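Home Forums Shop Floor Search Log in

Thread: Headset training for the new arms, 60 days in
Started by Teodora_T, 2026-01-10

Teodora_T
We do knit finishing at Grudano: cuffs, collars, linking, the final check. When management brought in the Kilo arms I figured I'd be folding sleeves next to one until it took my chair. Sixty days later I'm having more fun at work than I've had in years! Three of us from the floor now spend half our shift teaching. One person puts on the headset and moves their hands, and the arm learns the reach and the grab from that. I've been on cuffs for so long that my hands do it without me, and having to slow down and work out what my fingers are up to is fascinating (and tiring, my shoulders know all about it).
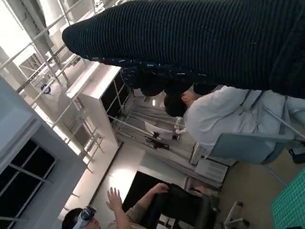 The biggest change is who talks to whom. The software people used to be two names on an email. Now Doina from the cuff table tells them the grip is too high and they fix it the same afternoon. She'd never been asked a thing before.

Biljana V.
Glad it's going well, but did the pay change? Here we got the headsets and the same hourly rate. Teaching is a different job from finishing and should be paid like one.

Teodora_T
We got a training rate, but only for the hours in the headset. Ankica pushed for it before anybody put one on. You're right that it should be the first thing on the table.

snezana_y
I'm at Janevski, and we started in April with something similar. Love it. The arm does the sorting bins and I do the repairs, which I always liked better anyway. My wrists feel great. The headset made me queasy the first week, so take short turns and sit down between them.

Biljana V.
And when it has learned all your sorting? I'm not against the machines, I just don't want to read "more fun" from people who haven't seen year two. My sister's plant moved 2 people off the line and called it flexibility.

snezana_y
Fair. We got it in writing that no one loses hours over it. I still get excited when it picks up a slippery sleeve on the first try, sorry!

Ankica
Teodora undersells the boring part. I logged 298 tries on one cuff style before I was happy with it. Then they switched us to the Jeltine yarn, much softer, and we had to redo a good chunk. If your boss thinks this is a one-week job, show them that number.

Teodora_T
Ha, the Jeltine week. I had almost forgotten. Biljana, I'll ask Ankica if she can share the wording of our training rate. Might help you make the case over there.

Biljana V.
Please do. We have a meeting coming up and I'd rather walk in with something on paper.

Back to top Next thread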